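Fourie Utensil Stand
From the Gistcombe kitchen range

If your whisk lives at the bottom of a drawer, tangled up with the potato masher and goodness knows what else, the Fourie may be just the thing. It's a simple stand in shiny metal, with a round base like a shallow dish and a straight pole rising from the middle, and it takes up very little more room than a dinner plate would.

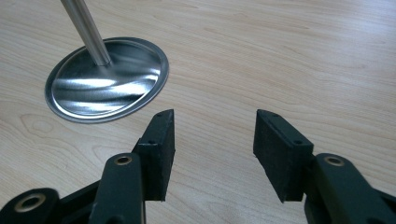

The raised rim is handy too, as it catches the odd drip from a spoon you rinsed in a hurry. Wipe it with a soft cloth and a drop of dish soap - please skip the scouring pads, which will leave scratches - and buff it dry if you mind water spots as much as we do.

At the top, curled hooks sit below a round polished knob, and anything with a loop or a hole in its handle will hang there happily. Spatulas, whisks and basting brushes are what most of our customers put on theirs.
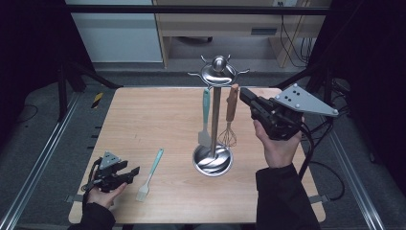 Lesego Mnguni in our shop likes to hang the heavier tools across from each other so the weight stays even, and we'd pass that along to anyone with a full set. Utensils are sold separately.

Assembly: pole screws into base, no tools needed
Guarantee: 2 years
Delivery: 12 days or less
Returns: within 20 days, in the original box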